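Gitden Small Things Project
Progress report to the Wasilewska Fund, October
For: Trinity Doucet
From: Bram Hoekstra

Hi Trinity,

You asked for something you could read over one cup of coffee, so I've kept the tables out of it and put the money near the end. You can have the spreadsheet any time you want it, but I warn you it has colors.

Where we are with the earbuds

The big push since my last report has been earbuds and their charging cases. When we wrote the application I guessed that earbuds would be a side job next to phones and chargers. They've taken over! The drop-off box at the Tranddale library fills up faster than any of the others, and people keep putting in one bud by itself, or a case with nothing in it, or a whole set in a sandwich bag with a note saying "left one is quiet."

So far we've logged 649 pieces. A piece means a case or a single bud, so a full set goes in the log as three. Out of all that we've put together 197 complete sets that charge, pair and play on both sides. I had hoped for more by now, but the matching is slow going. Two white buds can look like twins and turn down each other's company completely, and you don't find out until you've cleaned both of them and waited on the charge.

The routine has settled down a lot. Lid open, check the contacts, check the little window if there is one, take the buds out, clean, seat them one at a time, close, wait. Seating sounds like nothing. But a bud that sits a hair too high won't touch its contacts, and for the first few weeks we were sending good sets to the parts drawer on account of it. Now every set gets reseated twice before anybody is allowed to give up on it, and I've taped that rule up next to the kettle where it can't be missed.

The work nook

This is the part I'm most pleased with, so bear with me. The old bench was brown, the lamp was yellow, and a dropped bud was gone for the afternoon. In the application I called the fix "improved working surface," which was a dull way of saying I wanted somewhere cheerful and bright to work. We papered three walls in a terrazzo pattern, off-white with chips of black, mustard, peach-pink and blue-gray, and the surface underneath is a swirly gray marble one with brown and tan running through it. The corners have silver aluminum posts, which give the paper a clean edge to run up to. I did wonder if it would all be too busy together. I've decided I love it, and I'm not taking questions!
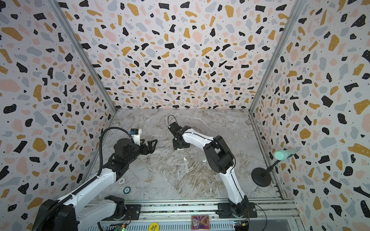 The nook, with the terrazzo paper up. 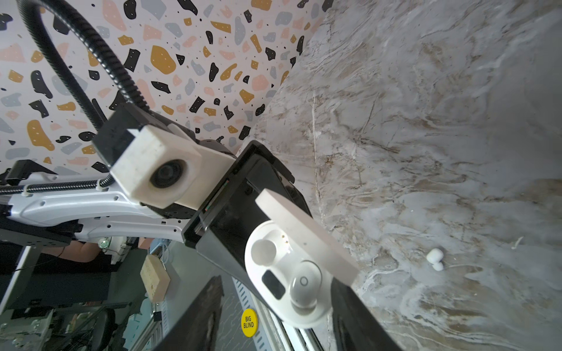 One bud in its slot, the other out on the surface.
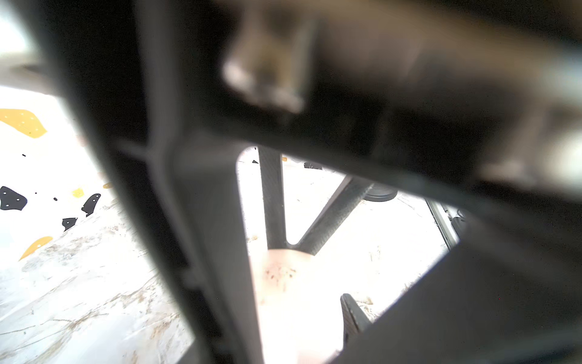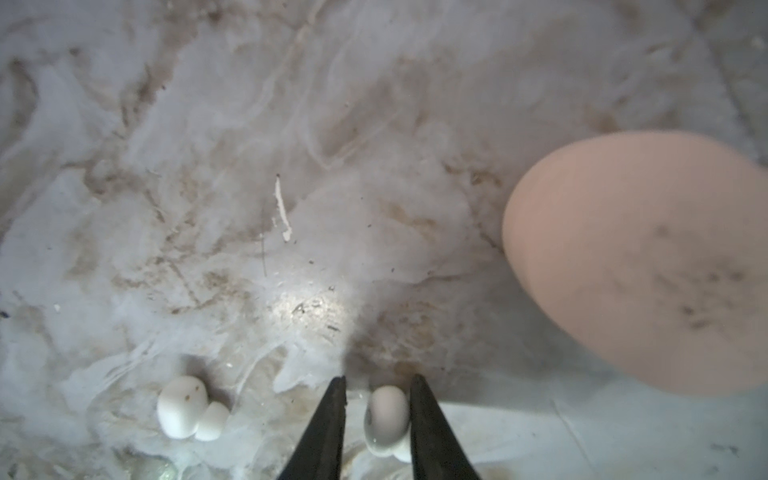
On the practical side, the thing I'd change is the wipe-down. Paper is paper, and if you go at it with a damp cloth it lets you know. I've been using a dry microfiber cloth on the walls and saving the spray for the work surface. When the roll we have left is used up I'd like to try a vinyl version of the same pattern if anyone sells one. I've asked at the wallpaper place on the Zondar side of town and they're going to look in the back room for me, which I take to mean ask again in a month.

We also had a long discussion (it went through lunch) about whether the work area should be a plain color. The argument for plain is that you find small parts quicker. The argument against is that most of what we handle is white, and a plain white bench would be the worst of all worlds. Gray with some movement in it seems to be fine so far. If it starts costing us parts I'll put down a plain mat and admit defeat in the next report.

Cleaning and hygiene

You raised this at the spring visit and you were right to. Silicone tips get thrown out, always, no matter how clean they look, and every set goes out with new ones in two sizes. The mesh gets a soft brush and then putty. The cases were worse than I expected, by the way. Pocket lint packs itself into the bottom of each socket and you have to coax it out with a wooden pick, never a metal one. I learned the metal one the expensive way.

I've written the cleaning steps up as a single page, and it's been tested on my sister, who had never opened a charging case in her life and got through it with only one phone call. She wanted to know which way was up. Fair enough, I've added a drawing.

Where the sets are going

The first batch went to the adult reading program, for people working through audiobooks on the shared tablets. The second is promised to the job center, where they do a lot of video calls in one noisy room. I had two requests from schools and have said not yet to both. Kids' ears are a different size, and I'd want to talk to someone who knows more than me before we hand anything over.

Returns have been low. A few came back with "won't connect" and nearly all of those were still paired to somebody's old phone. That's our mistake, and there's now a reset step right before bagging. We also had one set come back with a very nice thank-you card and no complaint at all, so I think it was simply the wrong envelope. We sent it out again.

Money

From the materials line we've spent $885. That covers the paper, the paste, the posts, the brushes and putty, and a frankly silly quantity of replacement tips. There are still 16 packs of tips to use up, so I don't expect to buy more before the end of the grant period. Staff hours are a little under plan for the summer and will catch up now that the evenings are darker and people want to be indoors.

One thing to flag: I'd like to move what's left in the signage line over to shelving. We've managed fine with a printed sheet on the door, and meanwhile the parts drawer has turned into three parts drawers and a shoebox. If that's OK with you, a quick yes by email is plenty.

What's slipping

The phone charger sorting. I said it would be finished by now and it's barely begun. The cables are in two big tubs, they've tied themselves in knots, and every time I set aside a morning for them another bag of earbuds lands on the counter. My plan is to give the cables the first hour of the day, before I've looked at anything more interesting, and see how far that gets us.

The second open evening has slipped too. The first went well, but we ran it with one lamp and a line out to the hallway, and I don't want to do that to people twice. I need two more chairs and another extension cord before I'll put a date on it.

Next up

More matching, mostly. I also want to put together a tray of odd buds by shape, so that when a lonely right one comes in we can check it against the tray instead of digging. I've started labeling by case outline, since the model numbers are printed so small that two of us now wear reading glasses over our regular glasses. And I'll send you the cleaning page once the drawing looks less like a kidney bean.

If you're passing through Tranddale, come by any morning after ten. The coffee's better than it was in the spring, we changed the filter.

Bram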